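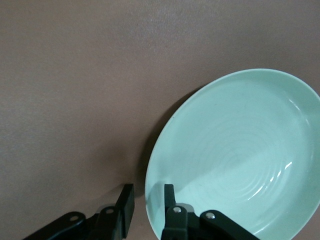

Golutik, Bindar – December 1, 2018

About Golutik

Golutik tests whether machines can do everyday chores. We put arms and grippers on the kind of work people do at a kitchen table, a sink or a packing bench, and we write down how it goes. We don't build robots and we don't sell them. Our customers are companies that are thinking of buying one, or that make one and want someone else to check it.

We started in June with two people and one arm in a rented unit on Zhong Street in Bindar. We still have the unit. It now holds a kitchen with a real sink and real cabinets, a laundry corner, and two workbenches set up like the ones in a small shop.

The question we get most

Can a machine do the dishes yet? People ask us this at every open day, and the short answer is no, if you mean your dishes in your kitchen after your dinner. The longer answer is that a machine can do parts of the job, some of them quite well, under conditions you could write down on one page.

Take a bowl. A shallow bowl has no handle, and a gripper with two fingers has to take it by the rim, one finger inside and one outside. The rim is thin and it curves. If the fingers close a little off the line of the wall, the bowl turns in the grip when it comes up. If they go down too far, the inside finger meets the slope before the outside one has anything to hold. Glaze is slick and it shines, and a bright spot on a glossy surface can throw off a camera that is trying to work out where the wall is. A person deals with all of this without looking up from a conversation.

We spend a lot of time on bowls. They are a good test because a bowl is cheap, every home has some, and the difference between a good grip and a poor one shows up right away.

How we test

A chore is split into steps, and each step gets its own score. For clearing a table the steps are find the dish, reach it, grip it, lift it, carry it and set it down. We run each step 50 times before we report on it. If a person has to reach in and help, that run counts as a failure, even if the help was small. Makers sometimes argue with us over this rule. We have kept it.

We change the dish, the table and the lighting between sets. A machine that works only with one plate in one spot has learned that plate and that spot, and a buyer should know that before signing anything.

We also time a person doing the same chore. The person is not asked to hurry. In our first round of table clearing, the person finished in 35 seconds. The best machine run took 40 minutes less setup than we had planned for, but it was still a good deal slower than the person once it got going, and it left the forks.

What works now

Moving one kind of item from one known place to another is in good shape. If your shop puts the same part in the same tray all day, a machine can very likely do it, and it may be able to do it for less than you expect. Stacking boxes of one size is also fine. So is loading a fixture, as long as the parts arrive facing the same way.

At home, the list is shorter. Floor cleaning is the chore that machines have taken on most fully, and those machines have no hands. Among the machines with hands, we have seen good results with picking up single cups and solid blocks from a clear surface. Bowls and plates come next, and they depend on the gripper.

What doesn't

Cloth is hard. A towel has no fixed shape, and the machine has to find a corner before it can fold anything. Wet items are hard. Anything in a pile is hard, and most household work starts with a pile. Silverware lies flat and gives the fingers little to get under.

Shops have their own version of this. Mixed bins, soft bags, tangled cable and parts with a film of oil on them all send the failure rate up. When a customer's job depends on one of these, we tell them to wait, or to change how the parts arrive. The second choice is often cheaper than people think.

The Pelix sheets

Our results go into a set of plain reports called the Pelix sheets. Each sheet covers one chore and one machine, and fits on 2 pages. The first page gives the scores for each step. The second lists the conditions: table height, surface, light, the items used, and how much setup was done by a person beforehand. We ask readers to start with the second page.

Sheets paid for by a customer belong to that customer. Sheets we do on our own time are free to anyone who asks. Both kinds are done the same way, and a maker can't pay to have a step left out.

Who we work with

Most of our work comes from small shops, commercial kitchens and care homes. They usually have one job in mind and want to know if a machine can take it over. We visit, watch the job being done, and set up a copy of it in our unit. If the job doesn't look possible, we say so after the visit and charge only for the visit.

We don't give advice on staffing. We can tell you what a machine did on our bench and under what conditions, and what it would need from the people who work beside it.

Visiting

The unit is open to visitors by appointment. You are welcome to bring your own dishes, parts or packaging, and we will try them if an arm is free. Please don't bring anything you would mind seeing dropped. Parking is behind the building, and the entrance is the gray door on the Zhong Street side.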